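The people who teach Bustora's robot arm to tidy a kitchen do most of their work sitting down. There are five of them, in a long room over a bakery, and on the Saturday I came by the whole place smelled of rye. Nobody had warned me how much like piano practice it would be.

Each of them takes hold of a small hand controller and drives the arm through one household chore, start to finish, inside a kitchen that exists only on the computer. Drawers, bowls, spoons, the lot. Every run is saved, good or clumsy, and the learning program later chews through the pile and tries to work out what a person would do next. Saimi Aaltonen had the drawer chores that week, and her goal was up to 577 runs before the month was out. She had 231 in the bag when I sat down beside her with my coffee.

"You get fussy," she told me. "I'll come at a handle from the left all morning, and then I remember the arm will think left is the only way there is." So she keeps a paper list by her elbow – starting spots, speeds, angles – and crosses them off in pencil.

Davoud Zarei, at the next desk, goes through the saved runs afterward and throws out the ones where the program hiccuped or the driver wandered off to answer the phone. He rejected 28 on the day I visited, and he was quite cheerful about it. The mistakes he likes to keep are the ones a driver makes and then fixes, a missed grab followed by a second try, and he'll happily argue for them over lunch. I heard him do it for most of a sandwich.

I asked for a turn, of course, and was given the ladle drawer. It took me seven tries to feel at all at home, and I still leaned sideways in my chair whenever I wanted the arm to lean.

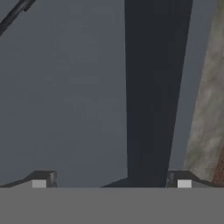
The kitchen at Bustora, in two views
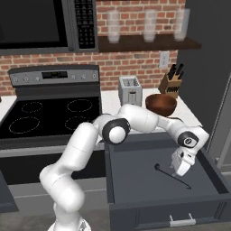 Marius Tudose thinks the whole business leans too hard on make-believe kitchens, and that a month of runs with real drawers, sticky ones with crumbs in the tracks, would teach an arm more than a year of clean ones. He did allow that he would not want to be the one sweeping up afterward.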